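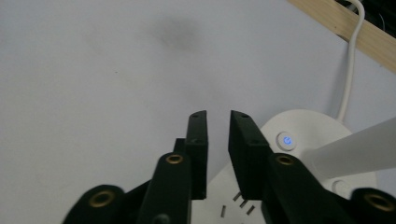 Gripper Bench, October: Ustia and Bawa

Welcome to the gallery of our small bench in Stolham. In October I compared two sets of finger pads for the same hand-held gripper. The first set is called Ustia and the second is called Bawa. Both fit on the same linkage, so you can change them with a short screwdriver and a little patience. My colleague Naa Korletey made the list of tasks and I did the holding. The names are only our names, taken from a notebook, please do not look for them in a shop.

We gave each set 10 minutes of warming up before any numbers were written down. After this we did the tasks in the same order: touch a button, hold a thin cable, close on nothing, and close on a folded paper card. The controller was the Jumavance board with firmware 1447, and we did not change any setting between the sets. My hand is of course not a machine, and it becomes tired, so we stopped after every 3 tasks.

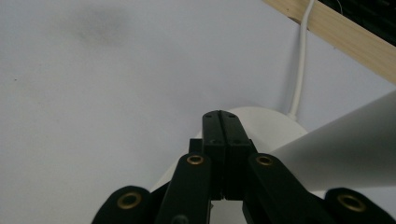

Closing on nothing is the task I like most, although visitors find it boring. When there is no object between the pads, every fault of the linkage must show itself in the line where they meet. I look first at the tips and then I follow the line down. The seam between the black fingers leans a little to the left at its top, and for this reason I always compare the tips with the brass rings of the two inner arms, which sit at almost the same height on both sides. Naa prefers to put a paper card in the seam and pull it. Her method is faster, mine is more quiet.

Some notes for people who want to repeat the test:

Ustia pads. Good on the paper card, less good on the cable, which liked to roll away when I closed slowly. With a fast closing it stayed.

Bawa pads. More friction, and I felt more safe with them. They need a harder squeeze at the end of the movement, and after 4 rounds my thumb was complaining.

Camera. We kept it in the same position for both sets. Naa wanted to move it higher - I said no, because then the two series could not be compared. We will try the higher position with the next pads.

Next gallery: the same tasks with softer springs. If you have a similar gripper and you measured the closing force, please write to us, we would like to compare with our table.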